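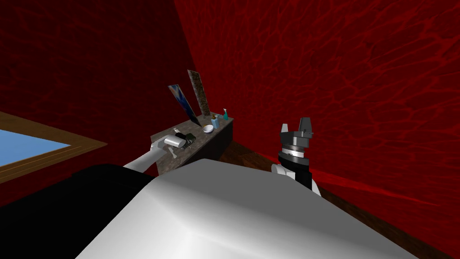
*Slide 1: Simulated kitchen, countertop task, seen from the robot's side*

**Leave this up while people find their seats. Start when the room settles.**

Good morning, everyone, and thank you for coming out to Avholm so early. I know the coffee line was long — bring it in with you, please, I don't mind one bit.

I want to spend our time on a very plain question. Can a machine clear a kitchen counter yet? I don't mean a spotless demo counter with one red block on it. I mean a counter with a spray bottle, a little bowl, and a couple of framed pictures leaning on the wall, the sort of place where things get set down and stay for a month.

*(Point to the left gripper.)* Look at the white thing it's holding. Could be a bar of soap, could be a lid. You and I would shrug and pick it up either way, and then we'd know. For the software, that shrug is a good part of the job, and there's a dark, flat something right beside it to sort out too.

*(Pause. Let them look.)*

**Where we are**

- Our Grinmont test: 1,000 simulated runs of "put the counter in order"
- 73 percent finished with everything where we'd asked for it
- Same task on the real bench at Zepeda: 54 percent

I was pleased with the first number for an entire afternoon, and then the second one came in. Please don't rush past this gap. Stone in a simulator is whatever we say it is, and a real bowl slides when you nudge it.

*(If someone asks about speed: it's slow. My mother would have wiped the counter and started lunch.)*

**Two arms**

We have 2 arms and mostly use one. In this view the right one is up by the red wall, touching nothing, while the left does the work. People hold the bowl with one hand and wipe under it with the other, and they do it while talking. Getting the arms to share a chore like that is what the Virnance project takes up in April.

Next slide: the shop floor, sorting bins. Take a sip of water first.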